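Filed under: Home & Household > Water

Rahel Koller keeps two glasses of water on her desk when people come to visit. One is from the tap down the hall. The other has been through a pitcher filter that retails for a good deal more than I spend on shoes. She asks you to pick the filtered one, and she doesn't tell you if you got it right until you are leaving.

I picked the one on the left. I was sure about it, too.

Koller spent eleven years testing drinking water for a county health department and then for a private lab, and for the last four she has worked for herself, mostly reading other people's lab reports for homeowners who can't make sense of them. I went to see her because I had a sales brochure in my bag and wanted somebody to tell me it was nonsense. She wouldn't quite do that, which annoyed me for the first half hour.

The brochure was for a whole-house system called the Jostov. A man had come to my door in April, run some water from my kitchen faucet into a little cup, added drops from a bottle, and shown me the cup turning cloudy. He said a lot of families on my street were worried. He quoted me a price, and then a lower price that was good until he left the driveway.

"The drops are real chemistry," Koller said. "I don't want to tell you it's a magic trick. Usually what they're doing is making the hardness minerals show up. Calcium, magnesium. So you see this white stuff and you think, my God, I've been drinking that. Well, yes, you have. It's also in your yogurt."

So it's a scam?

"It's a demonstration of something true that has nothing to do with what you're afraid of. If he'd said, your water is hard and it's leaving scale in your kettle, and here is a softener, I'd have no problem with him. Did he say the word scale?"

He had not. He had said the word toxins, more than once.

"Which ones?"

I looked in the brochure. It doesn't name any.

Koller has a stack of these brochures, and she let me go through it. There is one for a faucet attachment called the Brillus that promises "up to 99% reduction" and carries a footnote in type I had to hold at arm's length. The footnote says the figure applies to chlorine taste and odor. There is one for the Prevus, an under-sink unit, with a picture of a mountain on the front and no test results anywhere in its twelve pages. I asked if the mountain was at least near the factory. She said she had never found out where the factory was.

"'Up to' is the phrase I'd circle," she said. "Up to 99 includes zero. And then you want to know 99 percent of what, and starting from how much. If there were four specks of a thing in a swimming pool and you took out three of them, fine, that's 75 percent. Did it matter? Were the four specks hurting you?"

I pointed out that this is exactly what a person would say if she wanted me to stop worrying and trust the utility. I don't especially trust the utility. Mine sends a yearly report on glossy paper with a heron on it, and the numbers in it are averages taken at places I have never heard of.

"Good," she said. "Don't. I mean, read the report, it's better than people think it is. But it tells you about the water in their system, and your house isn't their system. Your service line might be lead. Your solder might be old. You could have the cleanest plant in the state and a bad ten feet of pipe under your lawn, and the heron isn't going to tell you about it."

This was the first thing she said that made me sit up, and I asked her how a person would find out. Her answer was to test it, at the tap, with a lab that has no stake in what it finds. Your state keeps a list of certified ones. She thinks most people skip this step entirely and go straight to buying something. 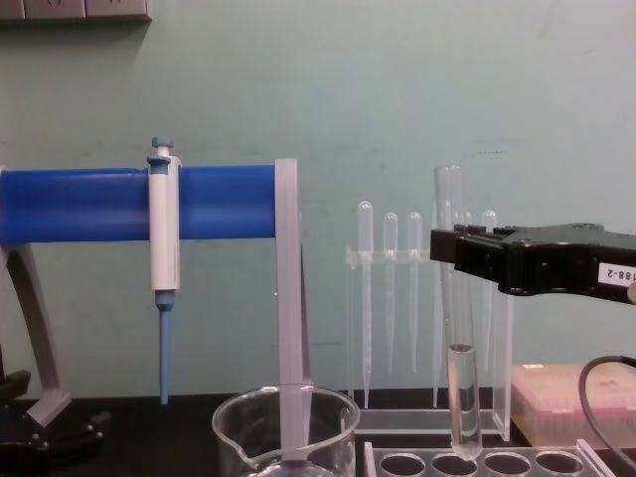

"They'll pay 2,613 dollars for a system," she said, "and they won't pay for the test that tells them if they need it. I'm not making that number up. A couple brought me the invoice. It was for taking out iron, and they had no iron."

How did they end up with it?

"Their neighbors had it."

The neighbors, it came out, were on a private well. The couple was on town water. I said that seemed like something a salesman ought to have mentioned, and Koller gave me a look that I took to mean I should get out more.

She is hard on test kits as well. The dip strips sold in hardware stores are fine for a few things, she says, like hardness or pH, if you read them at the right moment and in decent light. For lead she would not bother with them. She has seen people match a strip to the color chart under a yellow bulb and then call her in tears. She has also seen people match it to the color they were hoping for.

I told her I had done a strip test myself, the night the Jostov man left, and that it had come out between two colors.

"Of course it did," she said.

What about the free tests, where a company mails you a bottle and you mail it back?

"Who's paying for it? If the company that reads the bottle also sells the filter, you're going to get a phone call. I've never heard of one where the phone call was, congratulations, goodbye." She thought about this. "Maybe that happens. I'd only hear from the ones who got the other call. So take that for what it is."

I liked her more after that. She does it often, this business of backing up and marking off what she can't vouch for, and it makes her hard to quote in a single line. When I asked whether bottled water was a rip-off she talked for several minutes and ended up at "depends who's drinking it and what's wrong with the tap." When I asked whether there was any filter she would recommend by name she said no, flat out. She takes no money from any of them and figures that a recommendation is how that starts.

But she does own a filter. It was there on the windowsill behind her, an Oberholzer pitcher with a hairline crack in the lid. I thought I had caught her at something.

"I like how it tastes cold," she said. "That's the whole reason. It's carbon, it takes the chlorine down. I change the cartridge when it's supposed to be changed, which puts me ahead of most people. You know what an old cartridge is? It's a wet sponge you've kept in the kitchen for a year."

The Oberholzer box says 400 liters per cartridge. A cousin of hers keeps his going to 800 on the theory that the company is padding the number to sell refills. I said I had the same theory. She said it could be true, that companies do like to sell refills, and that neither her cousin nor I had any way of knowing how far the padding went, so we were both guessing with our own drinking water.

I asked what she would tell somebody with small children and an old house, not much money, and a man at the door.

She didn't like the question being put that way. She said people with small children and old houses get frightened into all kinds of things. Then she answered it. Close the door. Call the utility and ask what your service line is made of, and if they don't know, ask them when they will. Get a lead test from a certified lab, and check with the health department first, as some will do it free or cheap. Take the sample the way the sheet says to, meaning the water has to sit in the pipes for hours beforehand.

"People run the tap first to be polite to it," she said. "They want to send in a nice sample. I understand that, but then you've tested the nice water."

If the result is bad, buy a filter certified for lead, and look for the word lead on the certification itself. A filter can be certified for one thing and useless for another, and the seal on the front of the box will look the same. She says this is the single most common mistake she runs into, and that she can't blame anybody for making it. The boxes are designed by people who understand it perfectly well.

I still don't know that I buy all of it. She has a living to make too, reading reports at 63 dollars apiece, and a world in which everybody sends off for a lab test is not a bad world for Rahel Koller. I said so. She said yes, that was fair, and that the labs print their results next to the legal limits these days and plenty of people could manage without her. "Read the column on the right," she said. "If your number's smaller than that one, you may not need me."

May not?

"Well, the limit for lead isn't a safe level. It's a limit. That's a different conversation." She started on it anyway, and it went on until her next appointment knocked. What I took from it was that the legal number is built partly around what water systems can manage, and that health people would rather see none. That bothered me more than the cloudy cup had. I wrote it on the back of the brochure.

On my way out I remembered the two glasses and asked. The one on the left was from the tap.

I have sent for the bottle. The lab's instructions run to two pages, and the water is supposed to sit for at least six hours, so it will have to be an early morning. The Jostov man has called twice since to say the lower price is still good.

August 23, 2025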